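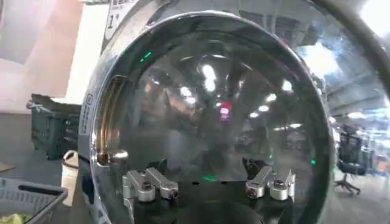
Care of Polished and Clear Surfaces in the Home

Cullden Household Advice Service

Chrome trim, glass covers and clear plastic lids show marks more readily than most household surfaces. Regular light cleaning is preferable to occasional heavy scrubbing.

Chrome and glass

Remove dust with a dry microfiber cloth before applying any liquid. Mix a few drops of dish soap in warm water, wring the cloth well and wipe in one direction. Dry at once with a second cloth. Hard water spots may be treated with equal parts white vinegar and water, left for no more than a minute and rinsed. Spray the cloth, never the appliance. Steel wool and scouring powder should not be used on chrome.

Clear plastic

Plastic scratches more easily than glass. Paper towels, ammonia-based window cleaners and rubbing alcohol can cloud or craze certain plastics and should be avoided. Rinse off loose grit first, then wash with soapy water and a soft cloth. Fine scratches may be reduced with a plastic polish applied by hand. Sandpaper of 2000 grit, followed by 3000, is suitable only for deeper marks, and must be kept wet throughout.

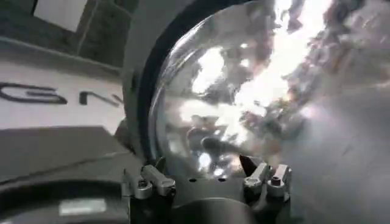
Rui Cardoso writes that toothpaste left his plastic cake cover duller than before, and asks whether the haze can be removed. Whitening toothpastes are often too coarse for this purpose. A fine plastic polish, worked in small circles and buffed with a clean cloth, will usually improve the finish. Test it first on the inside of the rim.

Store cleaned covers upright, with a cloth between them.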